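Ticket 95: RAM module not going into slot, gripper stops short
Project: Trultudus (student robotics club, PC assembly task)
Opened by: Mayuree Ruangrit
Assigned to: Spyros Liapis
Priority: high, needed before the April round
Status: closed, one follow-up open

Problem

The arm picks up the memory module, moves to the motherboard, and stops above the slot. The controller reports "contact early" and backs off. We had 8 of these in 30 tries yesterday. The other 22 went through. Nothing in the script changed between good runs and bad ones.

The task order is the same one we have used since the start of term: cable connector first, then the fixture, then memory.

What I checked first (Mayuree)

Restarted the controller. Same result.
Swapped the memory module for the spare. Same result.
Loaded last week's copy of the script. Same result.
Ran only the connector step, to see if the grip itself is bad.

The connector step ran without an error. The part stayed upright between the fingertips the whole way in, and I paused the arm by the power supply to look at the grip.

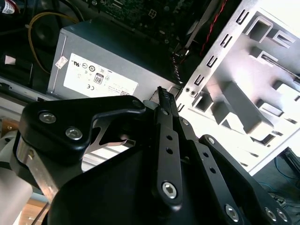 Connector step, paused between the power supply and the drive cage.

So the fingers close and hold. I don't think this is a force problem. The force limit is at the value in the Wusari config file and I left it alone.

Reply (Spyros), 4:10 p.m.

Agree it isn't force. Early contact on some runs only sounds like the module is sitting at a slightly different height in the fingers each time. Two places that could come from: the fingertips or the fixture.

Please check the fingertip position against something flat and rigid. Use the gray plastic panel under the extrusions, come up from below, and stop just before it touches. Do it five times from the home pose and write down the gap each time.

Fingertip check (Mayuree)

Done. I used the area under the two tabs in the middle of the panel because the arm can get to it without bending the wrist too far. The gap was the same all five times as far as the feeler gauge can tell.
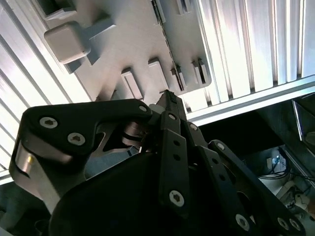 Fingertip check, tip close to the underside of the panel.

I also went over the finger screws with a hex key. All tight. One thing to note for whoever does this next: move the arm at the slow setting. At normal speed it is hard to stop in time, and the tip has a narrow pad we don't have many spares for.

Fixture check (both)

Spyros came in for this one. We put the module in the gray printed fixture by hand, pushed it all the way down, and marked the height with tape. Then we let it sit the way the team normally loads it, without pushing. It stood higher at one end. The slot is tight from printing and the module catches before it reaches the bottom.

If it goes in tilted, the fingers close on it tilted, and one end reaches the motherboard slot before the other. That matches the early contact.

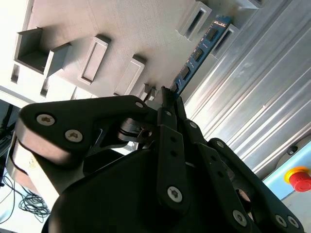
Fix

1. Power off the arm and press the emergency stop before reaching into the fixture.
2. Take the module out. Hold it by the edges and keep fingers off the gold contacts.
3. Clean the inside of the slot with a flat needle file. Three or four light passes on each side is enough. Blow out the dust.
4. Put the module back and press both ends down until it stops. It should not rock.
5. Release the stop, home the arm, and run the pick step alone.
6. If the pick is good, run the full memory step with the case open. Watch the module against the slots on the way down and keep a hand near the stop.
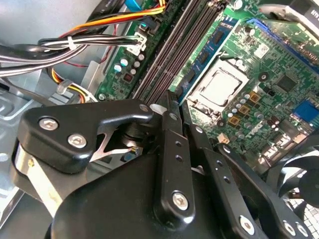

Result

Full memory step run 30 times after filing the slot. No early contact errors. In two runs the latch had to be closed by hand, which is ticket Asum-22 and not part of this one.

Changes made

Fixture slot filed. Old height marks removed.
Loading checklist now says "press both ends down."
Script unchanged. Force limit unchanged.

Follow-up

The printed fixture should be redone with a wider slot. Mayuree has the drawing open and will send it to the print queue when the Liapis file naming is sorted out (there are two versions of the same part in the shared folder, and the older one has the newer date). Until the new print is fitted, check the slot again if the module starts to feel tight going in.

Comment (Spyros)

Please don't file the current one any further. If it gets too loose the module will lean the other way and we will be back here with the same error. Closing this.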